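缝合针

缝合针是外科里用来带线穿过组织的针，一般连着线出厂。我刚开始编这个词条时以为三两句就能写完，结果光是弧度就翻了一晚上资料！常见的有四分之一弧、八分之三弧、二分之一弧，缝皮肤多用八分之三弧（手腕转一点就过去了，很顺）。直针也有，我自己用得少。

针分针尖、针体、针尾三段。线直接压接在针尾里的叫无损伤针，没有针眼，穿过去的孔比较小。夹针的位置我习惯在针体中段偏后，太靠针尾容易把针夹弯。
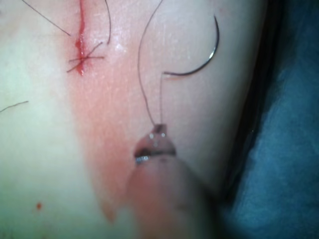 Hứa留言说，初学的时候最头疼的倒是线，留得太长总缠在一起，后来每次先把线理顺再下针，速度反而快了。这条我很赞成，就补进来了。

间断缝合是一针一结，各结互不相连，哪一针松了也不会牵连整排，拆线时还能隔一针拆一针。连续缝合省时间，可线一断就麻烦了。我在Marnitholm练习那阵子，前前后后缝了1,000多针，大半都是间断的——进针尽量垂直皮面，两侧边距对称，打结以皮缘刚好对上为准，勒太紧反而起皱。
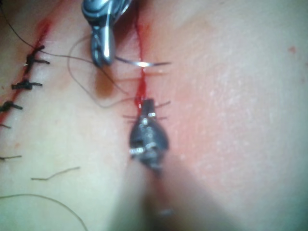
弯针横跨切口，左侧另一道切口已作五针间断缝合。

另见：持针器、外科结、可吸收缝线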